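**Warunlow shared shop, two-arm build, June update**
To: Cường Lã
From: Giang Giáp

Quick one, the bench is booked again at 4 and I still have to pack up.

Where we are:

- both arms mounted on the torso and moving together. Left hand still curls a bit at rest, will look at the tendon tension next
- right wrist cable re-routed. Still hangs too low for my liking, need clips
- task set is plate + small items. Tube is the hard one, it wants to roll when the thumb gets there first
- 16 tries at the tube on Sunday, 9 good lifts. Was hoping for more, but last month it was 2

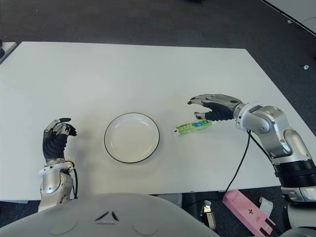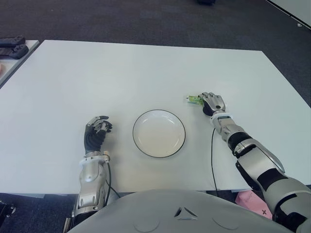
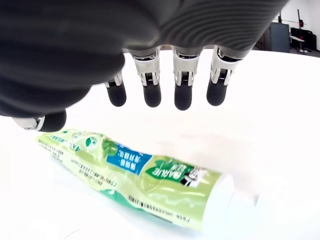 *Tube pick, right hand: open over the tube (first), closed on the item (second), wrist camera view with the DARLIE tube (third).*

Wrist camera exposure is way too high, the white cap nearly dissapears into the table. Matte mat in a darker color should fix most of it. Cheap, I'll just buy it.

Money: $100 left in the parts line. Sornimard sent the replacment finger joints but billed shipping twice, I've written to them. Đinh has the spare wrist ring and wants it back when we're done testing.

Next: cable clips, mat, then tube-onto-plate as one motion. After that the Wurner controller swap, if you still want it this round. Need a yes or no from you on that before I order anything.

Giang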